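Old cisterns and step wells - what do we really know about who built them?

Forum: Historic Water Buildings > Underground and rock-cut

zgavalas
29 Oct 2024
Hello all. I am writing a small text for our local walking club about the cistern at Cumo, and I have a problem with its age. The sign at the gate says it is Roman. The booklet they sell in the village says it is Byzantine. My uncle says it was dug by his grandfather's neighbours, but he says this about many things.

I went down twice. There are steps on one side only, quite steep, and the lower ones are much more worn than the upper ones. The walls have two kinds of plaster. The lower plaster is pinkish and hard and the upper one is grey and comes off with the finger. Please, what should I look at to decide between the two dates? I don't have permission to take samples.

Zoi Gavalas

plumbline_faith
Hi Zoi. The pink plaster is the interesting part. It usually means crushed brick or tile in the lime, and that was used by the Romans, but also for many centuries after them, so it doesn't decide your question alone. Are there any marks on the steps? And is the roof vaulted or cut flat in the rock?

olddrain
Pink plaster = Roman. I wouldn't make it more complicated than that. The sign is right.

plumbline_faith
Sorry olddrain, but I can't agree. Ottoman builders used it too, and village masons were still mixing it in my grandmother's time. If you date by plaster colour you will make half the cisterns in the Mediterranean Roman.

olddrain
Half of them are.

zgavalas
Thank you both. The roof is cut flat in the first part and then there is one arch of cut blocks, after which the rock roof continues. I think the arch was put there when the roof became weak, but I am only guessing.

About the steps, I should explain why I find them so important. In the step wells of India, as I understand it, the stairs are the main thing. People walked down to the water, and the level changed very much between the seasons, so there had to be a step for each level. In our cisterns the people normally pulled the water from above with a bucket, and the stairs were for cleaning. So why are our lower steps so worn? If somebody only goes down once a year with a brush, the stone doesn't become so round. 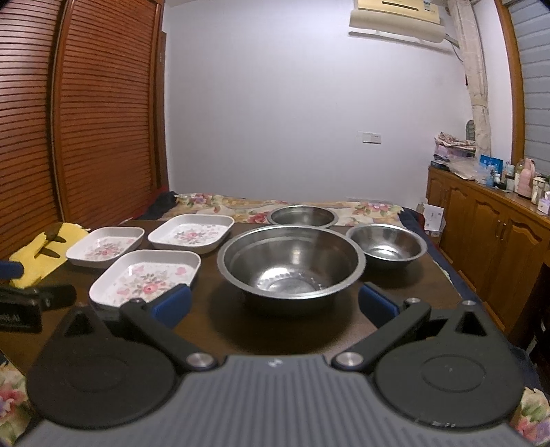 My idea is that for some period the people of Cumo really walked down to take water, maybe before the shaft with the rope marks was opened. The shaft has grooves on its edge, but they are not deep. Compared with the shaft at Totadar, where the grooves go in as far as my finger, ours looks almost new. So the stairs may be much older than the shaft, and then both the sign and the booklet could be right about different parts.

limewash_k
This is a good observation about the grooves, but be careful with it. Rope marks depend on the stone and on the rope. Soft limestone can show deep grooves in two generations. Is the edge at Totadar from the same stone?

zgavalas
I did not think of this. Totadar is softer, I believe, more yellow. I will check in January when I go there again.

olddrain
Worn steps can also be water damage. If the lower ones stand under water most of the year they dissolve a little. It isn't always feet.

plumbline_faith
Here I am with olddrain, for once. Look at where the wear is, Zoi. Feet make a hollow in the middle of the step, or on the side near the wall if people held on to it. Water takes the whole edge evenly.

zgavalas
It is on the left side, near the wall, and clearly deeper there. On the right side the edges are still quite sharp.

plumbline_faith
Then I would say feet, and many of them. Nice!

olddrain
Fair enough. Still Roman though.

limewash_k
Has anybody read Chatzigeorgiou on the island cisterns? It is an old thesis, typed, and you have to ask for it in a library. There is a chapter about cisterns which began as something else, for example a quarry or a tomb, and received the plaster later. With a flat rock roof and a single arch I would look in this direction. The first cutting can be a lot earlier than the first water.

zgavalas
I didn't know it, thank you. I will ask for it at the library in Olero. They are slow but very kind.

May I ask one more thing? My text can have only 600 words and the club wants a date in the title. I would prefer to write "a cistern of several periods", but they say it does not sound attractive.

plumbline_faith
Leave the date out of the title and put the worn steps in it. People will walk further for a staircase than for a century. I had 300 words for a similar thing once and spent most of them on a drain.
Faith Mohamedi

limewash_k
I agree with Faith about the title. And please post the measurements of the steps if you take them, height and depth, also the distance from the arch to the stairs.

zgavalas
I will bring a tape the next time - the upper steps I can measure now, the lower ones only when the water goes down.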